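Search this board Search Advanced

Wrist cam on the shared arm: worth the bother?

klinhom_bench
The view we get now from the wrist of the arm at our workshop: 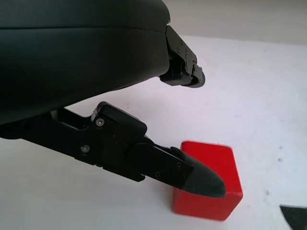

REPLY 1: what are you trying to prove?

sawdust_ray
Nice, a red block on a white table. I could pick that up with salad tongs. What is the arm going to do for the workshop once it can grab a block? I've watched two of these builds in our own space and both ended up as coat racks.

REPLY 2

klinhom_bench
Fair. The plan is sorting offcuts by size so people stop digging in the bin. Blocks first, then scraps. Buppha Thongdee wrote the grab routine, and I'm doing the mount and the cable. Totals so far: 137 tries logged, 49 of them misses. I'm not claiming it's good.

REPLY 3

onside_mel
49 out of 137 is bad! Sorry, but it is. Before anyone touches the code I'd want to know how many of those misses happened with only one finger on the block. In your shot the lower finger is on the cube and the upper one isn't. If it starts closing from there, the lower finger can shove the block along the table before the other side ever gets to it.

REPLY 4

sawdust_ray
Or the block turns. Same result, you grab air.

REPLY 5

telano_dave
I don't agree that it's a problem. Plenty of people touch with one finger on purpose and let the part slide into line. The tabletop is smooth enough for it, isn't it? My complaint is the camera. Look how much of the view is gripper. The housing eats the whole upper left and it's a bit soft besides. You've got a white table, a pale wall behind it and one bright block, so of course it finds the block. Try it with gray scraps and get back to us.

REPLY 6

klinhom_bench
The table isn't perfectly smooth, it has little bumps and specks all over. I hadn't thought about gray scraps. Most of our bin is pine and MDF, so tan on white, which might be worse.

REPLY 7

onside_mel
Put down a dark mat, then. And Dave, sliding a part into line is fine when you know how hard you're pushing. Does this thing have any force reading at all?

REPLY 8

klinhom_bench
Motor current only. Prapai Limsakul has been trying to get something useful out of it since February and it's mostly noise at low speed.

REPLY 9

sawdust_ray
So you have a camera that mainly sees the gripper and a push sensor that mainly reads noise. A bin with three dividers would have sorted your offcuts by Wednesday.

REPLY 10

telano_dave
Ray, he knows. It's a hobby build. Some of us like the build.

REPLY 11

sawdust_ray
I like builds too. I just don't like hearing it's for the bin.

REPLY 12

klinhom_bench
OK, what I'll try: dark mat down, camera moved farther out on the mount if the cable reaches, and 60 more grabs with the block in the same starting spot. I'll note which finger touches first each time. If the one-finger starts are where the misses are, mel gets to say so.

REPLY 13

onside_mel
Do the 60 before you move the camera, please. Change both at once and you won't know which one helped. Same goes for the mat.

REPLY 14

klinhom_bench
Good point. Camera and table stay as they are for the first batch. Ray, do you have plans for that divided bin?

REPLY 15

sawdust_ray
It's a box with plywood in it. I'll post the cut list tonight.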